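Keeping fruit on the worktop

I've kept fruit out on the worktop beside the hob for most of the year, and after a run of soft oranges I changed how I do it. These are my notes on what I changed and what I'd still like to fix.

The old arrangement was a deep bowl. A deep bowl holds a lot and takes up little room, but the fruit at the bottom carries the weight of everything above it, and you can't see its underside without emptying the lot. Citrus mould starts at a point of contact or a bruise. By the time it shows at the top of the bowl there are usually two or three more affected underneath.

I now use an oval serving plate, one layer only. Every piece is visible and can be turned with one finger. The drawback is capacity. Anything round that doesn't fit goes straight on the mat next to the plate, and stays there until a space comes up.

The mat matters more than I expected. The bare worktop is smooth and very slightly out of level, so a round fruit will set off towards the front edge if you knock it. I checked with the Bilberg spirit level and the fall is 5 mm across the depth. A mat gives enough grip to stop this. Ours came from Rosalba Piras, who was clearing out her mother's kitchen, and it has a large calico cat printed along the front. It wipes clean with a damp cloth. Washing-up liquid is fine, bleach spray is not — I tried a small corner and the stripes lightened.

Distance from the hob is the remaining problem. I put a cheap Fevura probe thermometer on the mat for a few evenings in November while cooking as usual. At 15 cm from the nearer burner it read 30 degrees after a long simmer. At 40 cm it stayed close to the temperature of the room. The plate therefore goes towards the middle of the mat, and the end next to the hob is left clear when a burner is on. Steam is a separate matter. With the window shut it settles on the plate as well as on the tiles, and a damp skin spoils faster than a dry one. I dry the fruit with a tea towel if I notice it.

Sorting is simple. Citrus sits at the back of the plate, where it can be left alone for a while. Softer fruit goes to the front so that it gets eaten first. This slips within a day or so, as people put things back wherever there's a gap, and I've stopped correcting it during the week. Fruit with a split skin goes in the fridge in a lidded box.

I don't wash anything before it goes out. Sandro Fabbri does, and his lemons seem to last as long as mine, though he dries each one by hand and his kitchen is colder. I'd want to run the two side by side before changing.

Still to do: move the wok. It lives on the back burner, tilted against the wall, and has to come off whenever I need both rings. A hook on the side of the cupboard would do it, but the panel is thin and I haven't found a fixing I trust. If anyone has hung a heavy pan from a similar panel, leave a comment with the screw size.

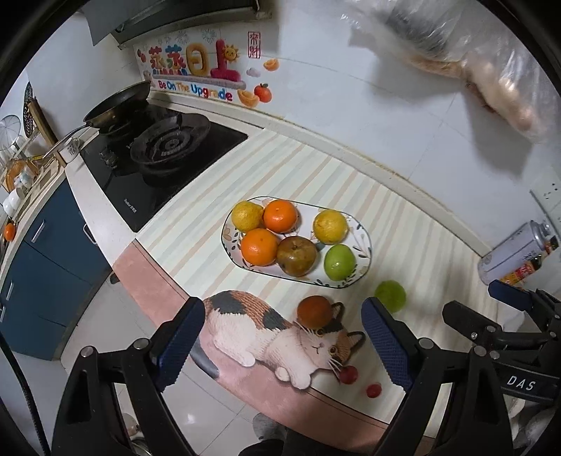

The plate on its mat, with the overflow alongside.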